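The Sundine choir is back, and we need altos!

Rehearsals start up again in October, and what a program we have this season. 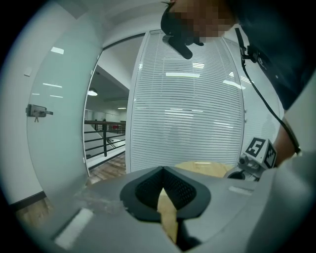 Leandro Ulloa wrote in to say he had never read a note of music before last fall and was singing harmony by Christmas, so please don't let that stop you. We teach every part by ear first and hand out the sheet music later.

The big piece is a round from 1602 that I have wanted to do for years - it starts with one voice and builds until the whole room is humming. Edvin Midtbø has made practice tracks for all 3 parts, and they are great fun to sing along with in the car.

We have 30 folders and 10 are still free. Doors open at 7 p.m., side entrance on Feng Street. Bring a pencil and some water.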